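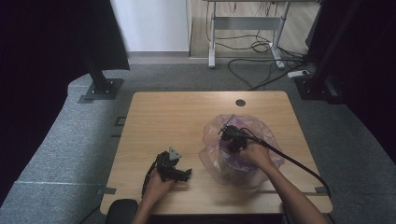 Two hand-held grippers on the bench, one of them on a plastic bag.

4 min read · 13 shares · 2 comments

How to track down a gripper that reports "closed" when it isn't

My left gripper started lying in April. The log said the fingers were shut and my eyes said they were wide apart. The Tunance setup guide blames calibration for this, as it does for nearly everything. I ran the calibration 10 times. The fault came back every time, so I stopped trusting the guide and did it the slow way.

Step 1. Stop recording. Every take with a bad finger reading is junk, and I had 96 of them before I noticed. Unplug the device before you put your own fingers anywhere near the jaws.

Step 2. Put the things you normally handle back on the table. Clear plastic and thin bags were what I'd been working with, and I wanted to know if they had anything to do with it. 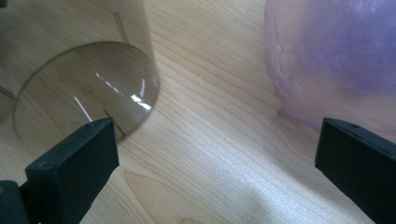

Run a few slow closes on a rigid item, then a few on a soft one. Write down the reported gap each time. If only the soft item gives bad numbers, you may just be squashing it. Mine were wrong on both, which let the bag off the hook — a pity, as I'd been blaming it for a week.

Step 3. Now test with nothing between the fingers. Open all the way, hold still for a minute, and watch the number.
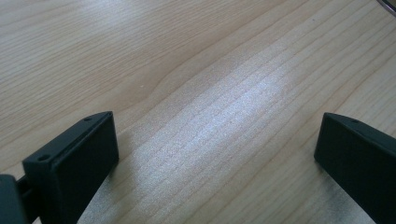
It should sit still. Mine dropped to zero and came back whenever I shifted my wrist. Calibration can't fix that, whatever the guide says.

Step 4. Wiggle the cable at the device end, gently, with the fingers open. If the number jumps, you've found it. Perla Escobedo swapped my cable with the one from the right gripper, and the fault moved with it. Do the swap even if you're sure.

Step 5. Replace the cable and leave slack at the plug. Repeat step 3 before you record anything. I'd call around an hour of clean readings a fair start, and I still check mine each morning.

Comments

Wayne Bickerstaff: Same fault on our Zeleo pair. New cable lasted a month. I suspect the socket.

Perla Escobedo: Wayne, try a swap first. Ours followed the cable both ways.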